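09/04/2024
By Kulap Nakpan
6 min read

Notes for week 3: Collecting demonstrations with the hand-held gripper

Last week we looked at what a policy learns from examples. In this part of the course you make the examples yourselves. Please read these notes before you come to the session, and bring your log sheet.

1. What counts as one example

One example (we say "episode") begins when the fingers are open and nothing is held. It ends when the object is released and the hand has moved back. Everything between these two moments belongs to the episode, also the small corrections. Students often want to delete an episode in which they missed the first grasp. Please keep it, if you recovered and finished the task. The model must see how a person comes back from a small error, or it will never do it alone.

An episode where the object falls on the floor is different. Mark it with F in the log and start again.

2. Speed and manner

Move a little slower than you would with your bare hand. Do not stop in the air to think. A long pause teaches the model to pause, and in the Brumov set from last year we had many of these. Plan the movement first, then start.

Close the fingers fully on the object before you lift. With round or smooth things, try to have the contact on the middle of the fingers. When you hold something with a long handle or stem, keep the wrist quiet for a moment after the lift, so that the object settles.

3. Variation

This is the point where most groups lose marks. If you record 25 episodes from the same starting position, you have in practice one episode with noise. Between episodes, change at least two of the following:

- the position of the object on the table
- the direction it is facing
- the height and the side from which your hand comes
- the other things standing near it

Do not clean the room too much. Homes are full of boxes, bags and bottles, and a policy trained only on a bare table becomes confused in such places. The same is true for light. Record some episodes toward a window and some away from it -- but keep the two kinds separate in the log, so we can compare them later.

4. The log

Write one line for each episode: number, object, location, light, result, and your initials. The Praltcombe set has 1314 episodes, and nearly 25 of them could not be used only for the reason that the location was not written down. This is a pity, and it is easy to avoid.

5. For the session

Work in groups of 3. One person holds the gripper, one resets the table, one writes the log. Change roles after each block. Ginette Gill will check the calibration of each tool before you begin. Please do not loosen any screws on the linkage yourselves.

Hand in the log together with the recordings. A short paragraph on which grasps were difficult is also required, and it may be written in simple words.

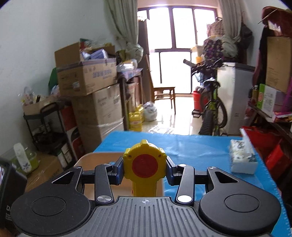 Trevor Ouellet asked whether the failed episodes marked F should be uploaded too, or only written in the log. His group had kept theirs in a separate folder and wanted to know if they would be counted in the 25.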